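La reserva de Gandevura amplía la protección de sus humedales frente al relleno ilegal

La administración de la Reserva Natural de Gandevura aprobó en enero una ampliación de la zona de protección estricta que rodea la laguna Prata, donde en los últimos años se han registrado rellenos no autorizados, extracción de turba y apertura de caminos sin licencia. La medida incorpora 23 hectáreas de humedal y bosque de ribera al área en la que queda prohibida toda actividad agrícola o constructiva.
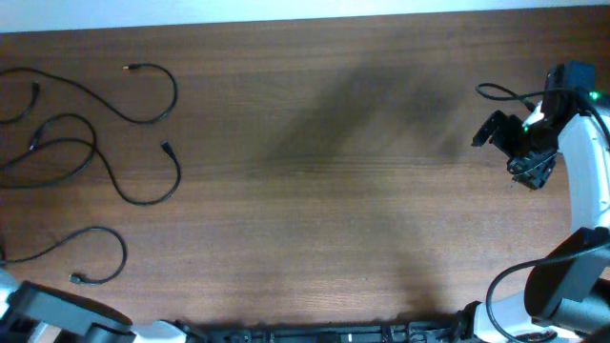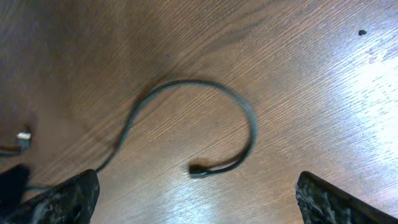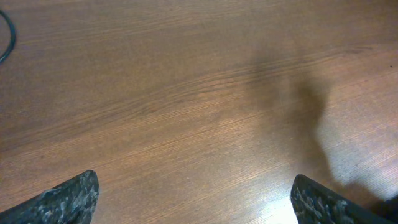 La resolución fue presentada por la directora de la reserva, Fernanda Neves, en un acto celebrado en el centro de interpretación de Trakemeo. Según explicó, los terrenos incorporados forman parte de la cuenca que alimenta la laguna y constituyen una zona de cría para varias especies de anfibios y aves acuáticas.

«La pérdida de la vegetación de ribera reduce la capacidad del humedal para retener agua durante el estiaje. Las inspecciones de la última temporada confirmaron que el deterioro avanzaba hacia el margen norte y que el régimen anterior resultaba insuficiente», declaró Neves.

El nuevo régimen establece una franja de amortiguamiento de 50 metros contados desde la línea de máxima crecida. Dentro de esa franja solo se autorizarán trabajos de restauración ecológica, investigación científica y mantenimiento de los senderos existentes. Los propietarios de parcelas colindantes disponen de dos meses para presentar alegaciones y declarar los usos actuales del suelo.

La resolución contempla asimismo la retirada de los escombros depositados en el paraje de Vukadley y la reposición de la cubierta vegetal con sauce y aliso procedentes del vivero de la reserva. Los trabajos se ejecutarán en dos fases. La primera comprende el cierre de los accesos abiertos sin licencia y la limpieza del cauce; la segunda, las plantaciones, queda supeditada al nivel de las aguas en otoño.

La bióloga Rosário Caldeira, responsable del seguimiento de fauna, señaló que los muestreos de anfibios continuarán con la misma metodología empleada hasta ahora, a fin de que los resultados puedan compararse con los de campañas anteriores. Los informes se remitirán a la administración regional y podrán consultarse en el centro de interpretación.

Durante el acto, representantes de los agricultores de la zona solicitaron que se mantenga el paso tradicional del ganado por la orilla oriental. La dirección de la reserva indicó que la petición será estudiada junto con las demás alegaciones. Hasta entonces, el tránsito por ese tramo seguirá requiriendo autorización previa.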